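Robots in the Kitchen: What Rules Do They Follow?
Reading level: grades 4 to 6
Part 3 of the Mughal Machine Readers

A kitchen robot is a machine that can pick up and move things such as bowls, plates, and food. It has an arm, and it is controlled by a computer. Like a car or an elevator, it has to follow safety rules. Some of the rules are built into the machine. Others are for the people who use it.

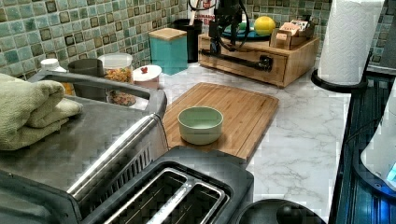
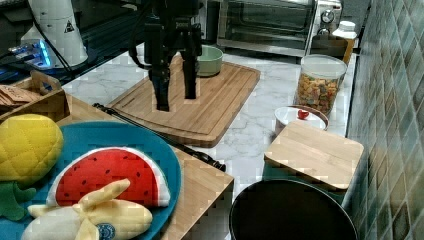

Robot arms working over kitchen counters. In both pictures, find the cutting board and the small bowl.

Where do the rules come from?

A rule that many people agree to use is called a standard. Standards are written down, given a number, and checked every few years. A standard for robots might say how hard an arm may push, how a stop button must work, or what a warning label must look like. The people who write standards include engineers, doctors, and people who work next to robots every day.

A workplace can add its own rules on top of the standards. These are called house rules or good practice. The house rules in this reader come from the Situsetti test kitchen. Other kitchens have different ones.

Rule 1: Know the reach

Every arm can stretch only so far. The space it can get to is called its work area. At Situsetti, the longest arm reaches 80 centimeters from its base. The work area is shown by a line of tape on the floor, and people stay outside the line while the arm is moving.

The work area covers the space over the counter too. An arm can come down from above, so a person leaning over the counter may be inside the work area even with both feet behind the tape.

Rule 2: Slow down near people

A robot arm can move faster than a person can step back. For this reason, many arms have two speed settings. The fast setting is for times when no person is close. The slow setting is for times when a person is near.

Force matters as well as speed. Force is how hard something pushes or pulls. The Drandumero arm, a small arm made for teaching, has sensors in its joints. If the arm bumps into something it did not expect, the sensors notice the extra force and the arm stops. It does not start again until a person has looked at it and pressed a reset button.

Rule 3: Have a stop button

An emergency stop is a large red button, usually on a yellow base. Pressing it makes the robot stop as quickly as it safely can. Good practice for stop buttons:

The button must be easy to reach from where the person stands.
Nothing may be placed on top of it or in front of it.
Anyone may press it. You do not need permission.
Letting go of the button must not start the robot again. Restarting is a separate step.

At Situsetti the button is tested every morning before work starts. If it fails the test, the robot stays off.

Rule 4: Mind the fingers

The part at the end of the arm that holds things is called a gripper. Many grippers have two fingers that open and close. The place where they meet is a pinch point, which means a place where skin could get squeezed.

Hands stay away from a gripper while the power is on. This is true even if the gripper is not moving. A robot that is standing still may be waiting for its next command. If something is stuck in the fingers, an adult turns the power off first and then takes it out.

Rule 5: Check the counter

Before the robot starts, a person looks over the counter. A kitchen has more hazards than most rooms. A hazard is something that could cause harm. Ovens and toasters can be hot. Kettles can spill. Glass can break.

The Situsetti checklist has 22 lines. A few of them are:

Are the heating appliances switched off and cool?
Are sharp knives put away?
Are the glass jars standing flat, with their lids on?
Are cables clear of the places where the gripper will go?
Is the counter dry?

The list is read aloud by one person and checked by another. If any answer is no, the problem is fixed and the list is read again from the top.

Rule 6: Start with soft things

When a robot is learning a new job, some kitchens let it practice with toy food. A plush banana can be dropped or squeezed too hard and no harm is done. A glass jar is different.

The Kisby practice plan has 2 stages. In the first stage, the robot moves only soft objects, and it must finish 60 moves in a row without a drop. In the second stage, it may move real fruit, bowls, and plates. If it drops something in the second stage, it goes back to the first.

Rule 7: Read the labels

Warning labels on machines are often triangles. The triangle means "take care," and the drawing inside it tells you what to take care about. A lightning bolt means electricity. A hand between two parts means a pinch point. Labels use drawings so that people who read different languages can understand them.

A label must stay where the maker put it — it may not be peeled off or covered. If it becomes too worn to read, it is replaced.

Who is responsible?

A robot cannot be blamed for breaking a rule. It does what its computer program and its controls tell it to do. The company that makes the robot must build it safely. The people who own it must keep it in good repair. The person running it must follow the instructions and stop it when something looks wrong.

Words to know

Emergency stop: a button that stops a machine fast.
Force: a push or a pull.
Gripper: the part of a robot that holds things.
Hazard: something that could cause harm.
Pinch point: a place where a body part could get squeezed.
Sensor: a part that measures something, such as force or heat.
Standard: a written rule that many people agree to use.
Work area: all the space a robot arm can reach.

Try it at home

Sit at a table and keep your back against the chair. Reach out with one arm and have a helper mark the farthest spots you can touch with small pieces of tape. The space inside the tape is your own work area. Now lean forward and reach again. Measure how much farther you can go, and write down both numbers.

Next in the series: Part 4, How Robots Measure Distance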